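Progress report from the Stistivbridge returns room, November
Prepared by Manju Khurana for Clurkitz

Thank you again for your patience with us over the fall! The picking station is now part of the ordinary morning, and people have mostly stopped wandering over to watch it. The KUKA arm works from the gray bin with the mixed small goods, the odd shapes that used to give everyone sore wrists by lunch – pouches, spoons, long thin things. It had some 200 pieces a shift in October and is now up to 71 more than that.
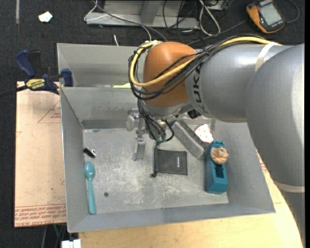 What has changed for the staff

All 4 sorters are still with us, I'm very glad to say. Wanda Szulc and Damian Górecki have moved to checking and repair, and Wanda tells me she goes home less tired. Jolanta Rutkowska would like more training before she clears a stopped arm by herself, and I think she is right to ask.

Still to do

Felicja Pietrzak is rewriting the shift rota, and we hope to send you her draft before the holidays.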